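Plokis

Plokis is a small command-line tool that keeps track of dividend payments in a plain CSV file. It was written for one household's records and tidied up so other people could use it. It does not connect to a broker or a bank, and it does not fetch prices.

Status

In use, with changes made a few times a year. The February release added reinvested dividends and fixed the rounding of withholding tax.

What it reads

One file, payments.csv, with one payment per line:

date, holding, units, cents_per_unit, franking, account

The account column is free text. If two people share a file, use it for initials and the yearly report will give a subtotal for each. Leave franking blank for foreign shares – a zero is treated as an unfranked local payment, and it lands in a different column at tax time.

What it writes

plokis month – total for each calendar month
plokis year – financial year totals, July to June
plokis compare – this month against the same month last year
plokis drip – units bought through reinvestment plans

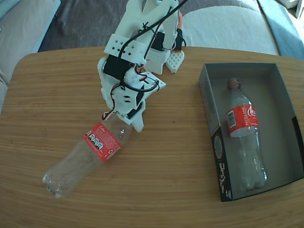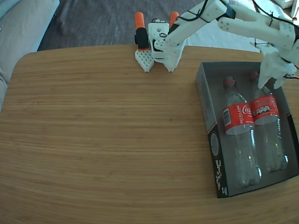

Wooden table, white 3D-printed gripper, both pictures.

Sample data

The samples folder holds 521 payments across 20 made-up holdings, put together by Ermelinda Matos. Holding codes such as ALTORITZ and STULTTHORPE don't match anything listed on an exchange. Amounts are in Australian dollars. Please don't use the figures to judge what a real portfolio might earn.

Known problems

Special dividends are counted in the monthly total and can make the comparison look better than it should. Mark them with an S after the holding code and run compare with --no-special.

Share splits have to be entered by hand. A 10 for 1 split entered after the payment date will throw out the units for that month only.

Files with a semicolon as the separator load without an error but total to zero. Abdelkrim Bouzid has a fix in the works.

Contributing

Open an issue before sending a large change. Lines are wrapped at 100 characters. Tests live beside the code and need to pass on a clean checkout. Meriem Samir looks after the reports, Othmane Ramadan looks after everything else.

Licence

MIT. Nothing in this project is financial advice.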